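Home Forum Questions Tags Unanswered Search Log in

Teleop demos: moving cables from one box to another, policy keeps grabbing two or three at once

Asked by Benoît Sabatier, December 17, 2020
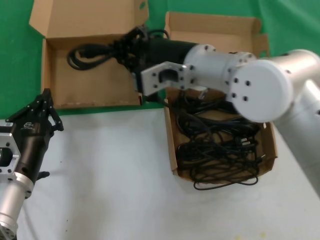

I'm recording demonstrations for a transfer task. The robot has to take black cables out of a full cardboard box and put them in a second one. I drive the arms remotely with a pair of leader arms from Gamo and watch through the head camera. So far I have 100 demos from me and a smaller set from Colette Arnaud, who works the next shift.

The trained policy reaches for the pile fine. Then it closes on whatever is on top and lifts, and most of the time it drags a second cable along or pulls a loop over the edge of the box. It also hesitates above the second box before it opens the fingers, sometimes for 9 seconds.

Is this a matter of more data (I could get to 500 by March) or am I showing it wrong? Only one arm does the work at the moment.

2 answers

Osian Bevan

Look at your own demos before recording more. Play back the part between closing the gripper and clearing the rim. If you sometimes shake the cable free, sometimes put it down and try again, and sometimes just carry the whole knot across, the policy has three different lessons for the same view. Pick one and stick to it. We had a similar job at Randlow with hoses and I threw out every demo where the operator changed their mind halfway.

The hesitation is probably you. When people drive by remote they stop over the target to check the camera, and all those still frames get learned. Either trim them or practice until you can let go without stopping. Check Colette's set separately. If she releases high and you release low, that will hurt too.

Also record some recoveries on purpose. Start with a cable already hanging over the front of the source box, pick it up and go on from there. If every demo starts from a neat pile the policy has no idea what to do once it has made a mess.

I would use the second arm to hold the pile back, but get the one-arm version clean first.

Raphaël Vasseur

More data. 100 is nothing for cables. Tie them up with twist ties if you can, we did that and it was a lot easier.

Comments on this answer

Benoît Sabatier: Can't tie them, they have to go in as they come. I went through my set and Osian is right about the pauses, I stop over the second box nearly every time. Trimming those now and will retrain before I record anything new.

Osian Bevan: Keep the untrimmed copies somewhere. If you cut too much the arm can start opening before it is over the box.

Related Questions About Help Contact Back to top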